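Two robot arms, one budget, and a free planner from Clovico

I've been wanting to share this one for ages! From July, anyone thinking about buying a two-armed robot can download our Brenance planner free of charge. You put in your floor space, your shifts and what you want picked up, and it gives you a budget you can take to your boss.

We wrote it after our own bill for a pair of arms at the Udovero site came in £3,687 over (ouch). Most of that was spare grippers and cabling, stuff we'd never put on the list. So now there's a list, with 36 lines on it, and I'm rather proud of it. 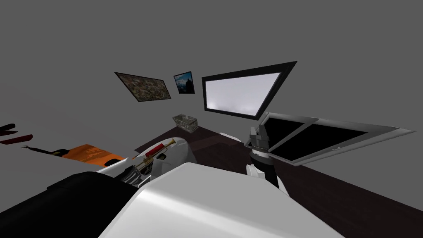
Simulated view of a two-armed robot at a table, with one gripper up against an open laptop and the other at a brass trumpet.

My favourite bit is the simulation page. It helps you work out how many hours of virtual testing to pay for before you order any kit – we'd put in about 400 and I'd happily have had more.

The planner covers leasing too, and Chu, our support desk, will go through your first two drafts with you at no cost. Press copies are ready now, just ask the Clovico press office!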